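4.2 Tables, Cloths and the Things That Stay Put

We came to the second round of home visits expecting to write mostly about kitchens. The first round had been full of them: drawers, hooks, the shelf over the sink where the good glasses go. But when Felicidad Bañez and Hina Khokhar began coding the Vikcombe interviews in January, the word that kept coming up was "table," and nearly always it meant the small one, the one people drink their tea at. We were delighted by this. Small tables have had far less attention than dining tables in the writing on home life, and our participants had a great deal to say about them.

Of the 25 households in the study, 19 kept a small table in the main room that was used every day for drinks and snacks. We call these "cup tables" in what follows, borrowing the phrase from one of the participants in Orakzai, who used it as if everyone did. A cup table may be round or square, bought or handed down. What makes it a cup table is that a mug can be put on it without anyone having to move something first.

The cloth matters more than we had guessed. In the interviews people spoke about their tablecloths with real warmth, and often at length. Several could say where the cloth was bought and what it had replaced. Checked patterns were great favorites, and the reasons given were wonderfully practical: a check hides crumbs, it hides a tea ring, and it tells you when the cloth is on straight. One woman in Vikcombe lines up the squares with the window every morning. "If the lines are crooked the whole room is crooked," she told Seraina Fankhauser, who went home and tried it on her own table.

Cloths also set the rhythm of tidying. A bare table gets wiped whenever someone notices it. A covered table gets two kinds of care, the quick brush of the hand after each use and the full change of cloth, and these belong to different people in many homes. Children do the brushing. The change is done by whoever does the laundry, usually on a fixed day, and it is the moment when everything on the table has to go somewhere else for a few minutes. We found these few minutes fascinating. Things that leave the table for a cloth change do not always come back, and some of the most settled objects in our homes seem to have reached their present place in just this way.

The place they reach is very often a low cabinet. Arsalan Kiani's floor sketches show this clearly. In most of the rooms he drew, there is a flat surface near the cup table, at or below the height of the seat of a chair, and it works as a kind of waiting area. Mugs stand there between uses. So do chargers, mail, and small boxes whose lids have gone missing. Participants rarely named this surface as part of the table, yet when they were asked to show us how they set out drinks, their hands went to it first (Figure 6).

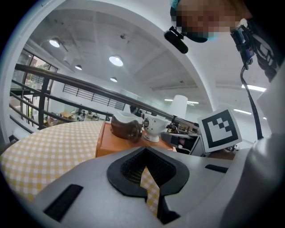

Figure 6. Round table with a yellow and white gingham cloth; beyond it, a low wooden cabinet with a brown mug and a white footed cup.

Mixed cups deserve a word of their own. We had expected sets, and our first coding sheet had a column for them. It was hardly used. People keep one cup that came from a relative, one that came free with something, one with a picture on it that a child chose — and they know exactly who drinks from which. Matching cups, where they existed, were put away for guests. The cups standing out in the room were the odd ones, and they were the ones that people picked up and turned around in their hands while they talked to us. Ghazala Shaikh has suggested that a cup left out in the room works a little like a coat on a hook, as a sign that its owner is at home, and the interviews give this idea good support.

There were exceptions. In two of the Orakzai homes the low surface was kept completely clear, and drinks were carried from the kitchen each time on a tray. Both households described this as the way they were brought up. Their cup tables were used no less often than the others, but the trip to the kitchen gave the drinks a clearer start and finish, and both families spoke of "having tea" as an event with a time attached. We return to these two homes in Section 5, where we look at trays.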